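Home | Projects | Notes | Back issues | Subscribe

From the software bench: September

Hello again! I promised last time that I'd write less about hardware and more about the code, so if you came for gearboxes you may want to skip to the next item. It's been a proper software month for me. Most of it went on one question, which sounds so simple that I was a bit embarrassed to put it on the board: how does an arm know it's looking at the same bottle it was looking at a moment ago?

For anyone new, the Jakmont cell is our two-arm bottle sorting setup. A pile of empties goes on the table, the arms pick them up, the bin is where they should end up. Flondik is the perception side (what's on the table, where is it, which way round is it lying) and Firia is the planner, which decides which arm goes for what and keeps the two of them out of each other's way. I look after the bit in between, which has never had a proper name and is a folder called "glue" to this day.

Clear plastic is a horrible thing to look at if you're a piece of software. A label is lovely, a bright cap is lovely, and then the rest of the bottle is just whatever happens to be behind it. Our old model was very good at finding labels and then guessing the rest, so it would hand Firia a nice tight box round the label and Firia would plan a grasp as if the bottle stopped there. With a fat bottle you get away with it. With a small one you've got the cap end pointing at a gripper finger and the planner quite sure there's nothing in the way.

So the job this month was to stop treating the overhead view and the wrist views as separate opinions. Each detection now gets carried along as a track, with a cap end, a base end and an "I'm not sure" number for each of the two. When a wrist camera comes in closer it can firm up one end without throwing away what the fixed camera said about the other.
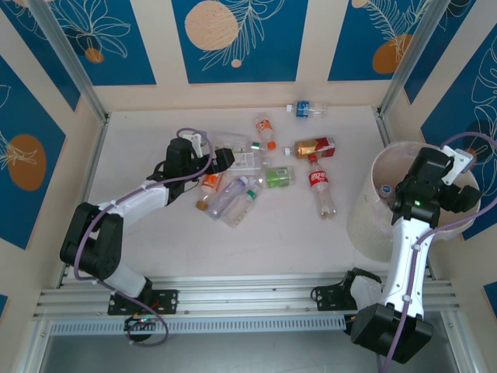
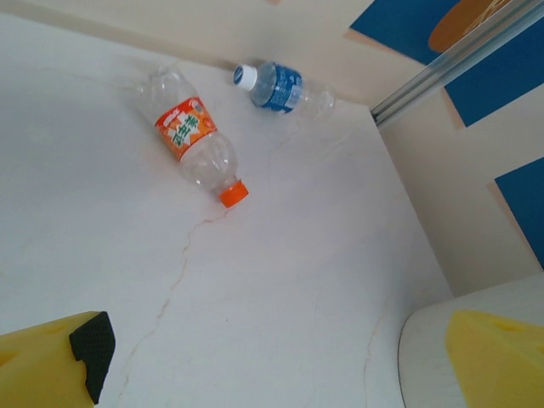 Bottle with the orange cap, and the blue-labelled one with the white cap behind it, from the wrist.
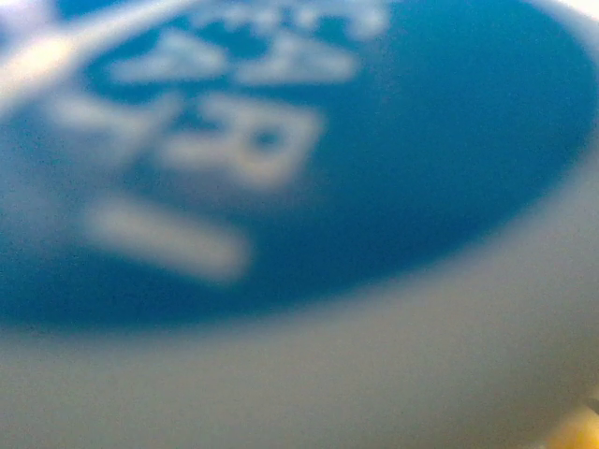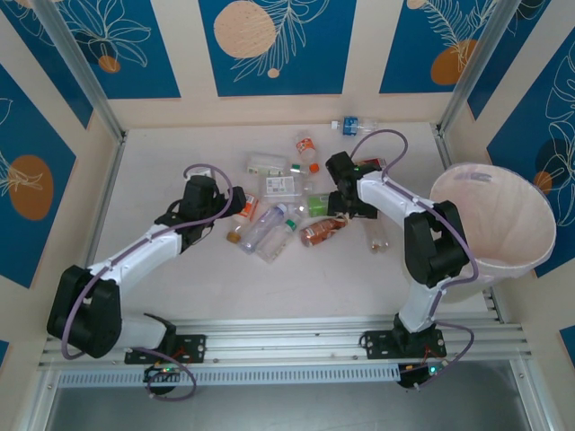
The "I'm not sure" number has turned out to be more use than the positions, which I didn't see coming. Flondik used to give one score per bottle and we'd chop everything under a threshold. Now the cap end might be very confident and the base end hopeless, and Firia can do something sensible with that, like approaching from the end it trusts, or sending the arm a little higher first to have another look. The second look costs time, of course, and I had a week where the arms did almost nothing except politely look at things. I'd set the penalty for looking far too low (my fault, a decimal point, moving on).

The other half of the work was deciding when to ignore a wrist camera altogether. Close in, focus goes, the view fills up with one surface, and the model will still cheerfully give you an answer. It once told me a label was two bottles and a lid! I'd been trying to fix that with more training images, and then gave up and wrote a very dull check that looks at how sharp the view is and how much of it one blob takes up. If it fails, the track just coasts on the last good estimate until something better arrives. It's 74 lines, including the comments, and it did more for me than the fortnight of labelling before it. I'm slightly cross about that.

Some numbers, for those who like them. I replayed the same 262 logged picks through the old glue and the new glue, offline, so the arms weren't involved and nothing could fall on the floor. The new version kept hold of the right bottle from first sighting to planned grasp in 228 of them. Most of what's left is bottles lying up against each other, where a cap from one gets married off to the body of its neighbour. I have a half-written fix that uses colour along the length of the bottle. It works nicely on everything except bottles with no label, so it isn't going in yet.

A few smaller bits:

The replay tool can now step backwards. You press the left arrow. I know, I know, it only took us a year.

Firia logs why it turned a grasp down as well as the fact that it did. Please use this before messaging me to say the planner is broken, because nine times out of ten it's telling you the wrist would hit the rim of the bin.

The config files have moved into one place and the old ones are gone. If your script still points at the Bickerstaff paths it'll stop with a message and won't quietly load last spring's calibration, as it did to me for an entire afternoon.

I changed the handover rule between the arms too. Before, whichever arm claimed a bottle kept it until it was finished or failed. Now a claim runs out after a while if the arm hasn't started moving towards the thing. I haven't settled on how long "a while" should be. At the moment it's a number I made up and I'd welcome a better one.

Next month I want to get the touching-bottles problem sorted, and after that have a go at crushed ones, where "cap end" and "base end" start to be a matter of taste. If you've got logs with a lot of squashed bottles in them, please send them my way, the messier the better. Mornings are best if you want to come and watch the replay tool, I tend to be running long jobs on that machine from about four.

Contact the bench | Unsubscribe | © Jakmont newsletter | Back to top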